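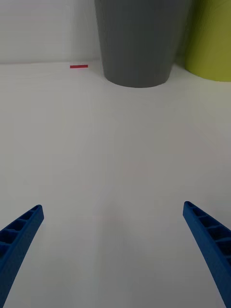
Figure 3. Two blue gripper fingers, angled toward each other.

Print this article | E-mail this article
Shares: 123

4.2 Choice of place and satisfaction with the portraits

In this section we discuss how the couples selected the place for their engagement portraits, and if this choice had relation to their later satisfaction. As it was explained in Section 3, the sample has 110 couples, who were photographed by nine studios in the towns of Fivholm and Drotdale. All couples filled in the first form before the session and the second form after they received the gallery.

The majority of the couples selected a public garden or a park. Private homes were the second most frequent choice, and the old harbor at Fivholm was the third. We expected that couples in a place with personal meaning (for instance, where they first met) would give higher scores to their portraits. The data support this only in part. The couples at home gave high scores for "we look like ourselves", but lower scores for "I would hang this on a wall". In the gardens we observed the opposite pattern.

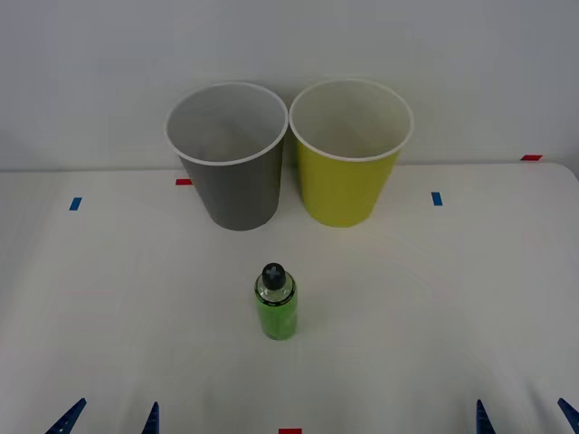
The interviews help to understand this difference. Several couples told us that they felt less watched at home and that they forgot the photographer after a short time. However, they also worried about the furniture, the narrow rooms and the light from one small window. One participant said that she liked her face in the pictures and did not like her kitchen. In the gardens the couples were more stiff at the beginning, especially when other visitors were walking near them, and many of the photographers used the first part of the session only for walking and talking.

4.3 Effect of the hour

The hour of the session was noted by the photographer. Sessions that started in the last part of the afternoon received better scores for color and for general mood.

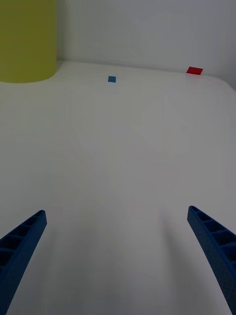
Figure 4. Gripper fingers and white tabletop.

We must be careful with this result. Late sessions were also more often booked with the more experienced studios, and our sample is too small to separate both effects. Holloway and Riquelme, who coded the interviews, noticed that couples rarely spoke about light by themselves. They spoke about being tired after work, being hungry, or having cold hands.

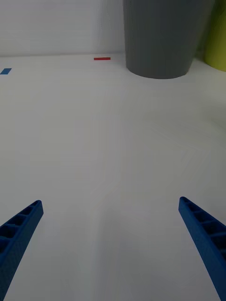

A second limit concerns the weather. When it rained, three of the studios moved the session to another day, while the others continued under a roof or with umbrellas. The moved sessions stay in the analysis with their new hour. We did not ask the couples how they felt about the change, and future work should include this item in the second form.

Comments (3)

Birdie Esposito
I photograph couples for a living and the part about cold hands is so true. I keep gloves in my bag until April.

Amos Van Dusen
Did you control for the price of the session? I could not find it in Section 3.

Trinity Delacroix
We did our portraits at home and yes, I also have opinions about my kitchen now.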